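About Porkwood

Porkwood is a language school. We mention it early because the name suggests a smokehouse, and up to 40 people a year call to ask about brisket. The name came with the lease. New signs cost money, and by the time we had any, our students had gotten used to it.

Hryhorii Lysenko and Saodah Manurung started the school with 4 students, one of whom was Hryhorii's landlord. Lessons were held in the evening above a tire shop on Wirura Street, and early students still pronounce certain vowels as if shouting over an air wrench.
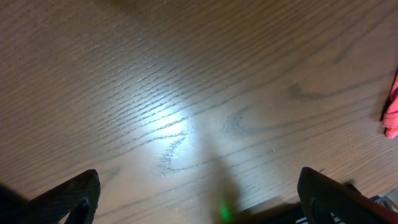 We now teach Ukrainian, Indonesian, Vietnamese and English to adults who have jobs, kids and a history of quitting language apps. Classes are small. You will be called on. Homework is optional in the sense that flossing is optional.

Saodah runs the Indonesian program and writes most of our course books. Uliana Romaniuk teaches beginning Ukrainian and has heard every possible mistake with the seven cases, including several she admires. Vasylyna Karpenko takes over at the intermediate level, where students discover verbs of motion and some of them go quiet for a month. Stefaniia Tkachenko answers the phone, sets the schedule and will tell you, kindly, that you are not intermediate.
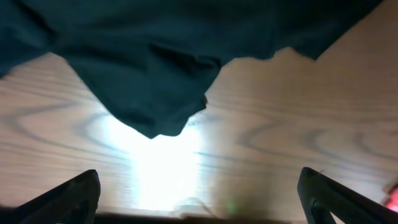

Our lending library holds 400 books, plus a shelf of Vietnamese comics left to us when the Dương bookstore closed. Borrow what you like. The late fee is a short apology in the language of the book.

We don't promise fluency in thirty days. Most people can hold a decent conversation after a year and argue with an in-law after two. Ask us about exams and we will help, with slightly less enthusiasm.

New classes start in April and September. Placement chats are free, take twenty minutes and involve tea. Parking is behind the Rirner building, next door, after 5 p.m. Before 5 p.m. they tow.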